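Skollari Bench Brush No. 4

Sweeps fine dust off pale worktops. Will not improve your character.

Anyone who has bought a white tabletop knows the moment of regret. It looked so calm in the showroom. Then you sharpened one pencil over it and found you now owned a surface that keeps a diary. Wiping is the obvious answer and a bad one, as wiping turns a small patch of grit into a large patch of grey.

The No. 4 is a soft, wide hand brush with a beech handle and goat hair set in 7 rows. It lifts dry specks and leaves the finish alone. It is no use on jam.

Handle: oiled beech, with hanging loop
Bristle: goat hair, undyed
Weight: about 483 g, heavier than it looks
In the box: brush, dustpan, 2 felt pads for the pan's edge
Not for: wet spills, hot ash, dogs

Ruth Nuttall, who designed it, wanted the dustpan lip thin enough to sit flush on a bench. The first version was so thin it cut the post. The current one has been calmed down a little.

Matt white worktops, before lunch:

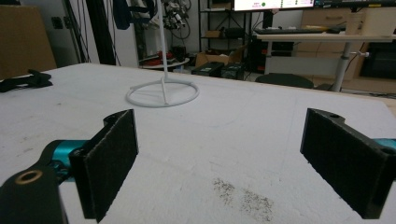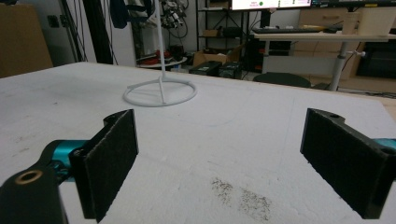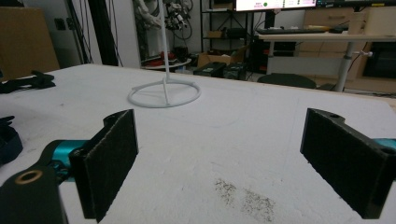

Care is simple. Knock the brush out of doors, downwind of anyone you like. Wash it in cool water with a drop of soap and hang it up to dry, bristles down. Stand it on its bristles overnight and it will have a parting for life.

Also available in the narrower Drirkance pattern, for drawers and keyboards. Orders placed by noon on Saturday go out with the next van.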